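Search this site
Search tips
Go

Fitting and Keeping a Boxed-In Bed in a Small Room

October 2019 - Jornell Household Notes

A built-in bed frame with a raised back and side panel saves floor space, but it limits air flow and makes the mattress harder to lift out. Most complaints about this type of bed come down to clearance.

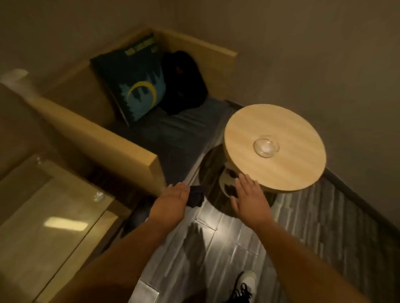 Clearance. Leave 3/8 inch between the mattress and each panel. A tighter fit wears the ticking at the corners and traps lint. Measure the mattress at mid-height, where it bulges.

Airing. Stand the mattress against the back panel for an hour every other week. Remove bags and pillows first. A bag stored against the panel holds moisture in the corner, particularly on an outside wall.

Dark covers. Navy and black fabric shows lint and body powder before it shows soil. Vacuum with the upholstery nozzle, then wipe with a barely damp cloth in one direction. Wash printed pillow covers inside out, cold.

Pale wood edges. Squared edges bruise easily. Ease them with 220 grit, finish with 300, and wipe on two thin coats of Drukilau matte oil. Let the first coat cure overnight - longer in a damp room. Recoat each April.

Side table. In a narrow room a round top is easier on the hips than a square one. Keep it level with the top of the mattress or slightly below. Put felt dots under glass bowls and dishes; unglazed rims and bare glass both scratch oiled wood.

Floor. Fit felt pads under any pedestal standing on tile, and replace them when they pick up grit.

Contact - Copyright Jornell - Back to top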